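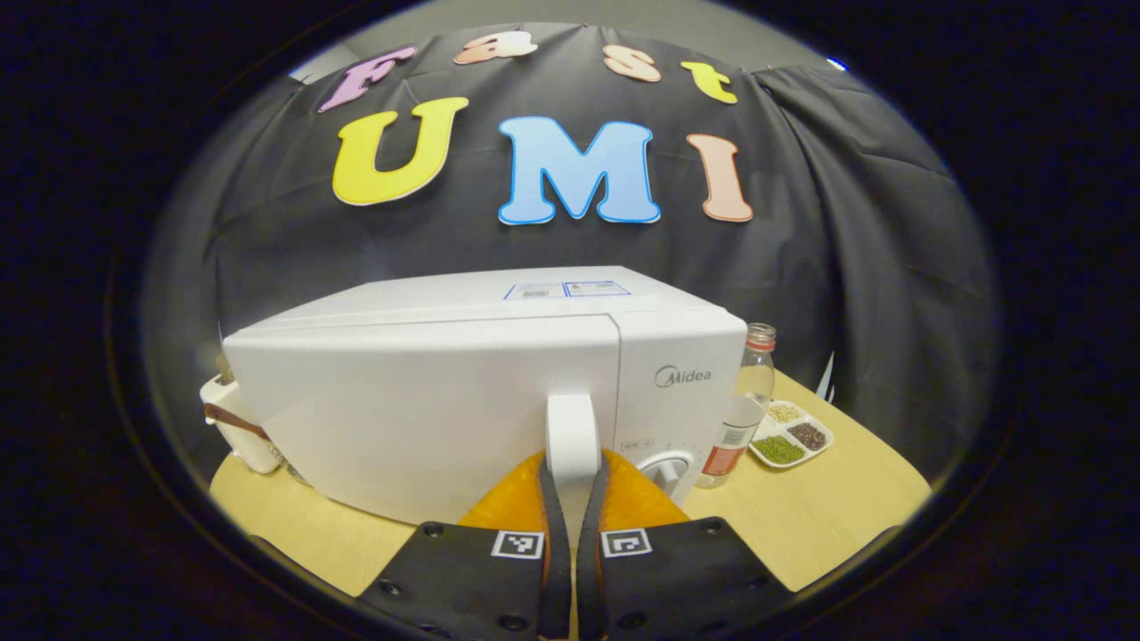
Skollamis Support / Tickets / Data collection / Ticket 1573
Microwave door episodes rejected at ingest — gripper width "unknown"
Status: Resolved (pending re-export)
Priority: High
Opened by: Crisanto Baluyot
Assigned to: Wang
Component: Runix ingest, width estimator
Tags: handheld, fiducials, microwave, reject

Crisanto Baluyot — 9:12 am
Batch from the microwave task is getting bounced by Runix. Same message on all of them:

WIDTH_UNKNOWN: finger tag missing > allowed gap, episode dropped

128 episodes in the batch, all gone to the reject folder. Task is "open the door by the handle, let go, back off". Fridge task from the same gripper went through fine last week. Nothing changed on the gripper that I know of. Need these for Roleo, training run is booked for Saturday and the target was 2000 episodes across all kitchen tasks.

Already tried:
restarted ingest
re-uploaded one episode by hand, same reject
wiped the lens
checked both finger tags, still stuck down flat, no peeling

Wang — 9:40 am
Can you send one raw episode, not the Runix copy. And the calibration file name it picked up, should be in the first few lines of the log.

Crisanto Baluyot — 9:58 am
Raw one attached. Log says:

loading calib: default_wide
loading tag map: pair_left_right
mask: circle_tight
frames with both tags: low

Don't remember ever picking a mask??

Wang — 10:21 am
Raw looks okay to me. Both tags readable while you're lined up on the handle, pads together. So the camera sees them. It's Runix that doesn't.

circle_tight is the old mask for the previous lens. Blacks out more of the border before the tag detector runs. Your tags sit low in the view so when the fingers open they slide under the mask and you lose one, then the other. Fridge task you barely opened the fingers so it scraped through. That's my guess anyway, haven't proved it.

Try: Settings, Camera, Mask, change to circle_full. Rerun 3 episodes only please, not the whole lot, the queue is slow today.

Crisanto Baluyot — 10:47 am
Changed. Reran three. Two passed, one still WIDTH_UNKNOWN.

The one that failed is a take where I went in from the side and swung pretty fast. Could be blur?

Wang — 11:05 am
Likely blur yeah. Look at the shutter setting, if it's on auto then lock it. Also what's the light like over the table. Dark cloth behind a white microwave, auto exposure will hunt a bit when you move in close and the white fills the view.

Crisanto Baluyot — 11:30 am
Was on auto. Locked it now. Recorded a handful of new takes at normal speed, all pass. Tried a deliberately fast one, passes as well but the width trace has a dip in it. Leaving that one out.

Seperate question while you're here — do I have to clear the table between takes? There's the bottle with the red cap on the right and the little divided tray with the grains next to it. They're for the other tasks (pouring, scooping). Easier to leave them out.

Wang — 11:44 am
Leave them. Clutter is fine, better if anything. Just shift them now and then so the policy doesn't learn that the bottle means "handle is to the left". Same goes for the microwave, turn it a bit every so often. If it's always at the same angle you'll get a model that only opens it at that angle. Had that with drawers, was a pain.

What you do need is the handle in view at the start of every take. And don't stop recording the second the door moves, give it a beat at the end with the fingers open. Runix trims the tail itself.

Crisanto Baluyot — 1:15 pm
Ok. Reran the whole batch with circle_full. Most came back. The leftovers are all fast swings from the first half hour, before I'd got the hang of it. Not worth saving, will re-record this arvo with the shutter locked.

One more thing, the recovered ones show the old task label ("fridge_door") in the Roleo export. Did the relabel not carry over?

Wang — 1:38 pm
No, rejects keep whatever label was set when the session was opened. Known annoyance. Select all in the batch view, Edit label, microwave_open, then re-export. Don't edit the json by hand, the checksum goes off and you'll be back here with a diffrent error.

Crisanto Baluyot — 2:20 pm
Relabelled, re-export running. Roughly an hour to go by the progress bar.

Wang — 2:26 pm
Good. Marking resolved. I've put in a request to have Runix warn when the mask doesn't match the lens profile, linked below. Reopen if the new takes bounce.

Change log
Mask circle_tight changed to circle_full
Shutter auto changed to locked
Label fridge_door changed to microwave_open (batch)

Linked: Runix — warn on mask / lens mismatch (open)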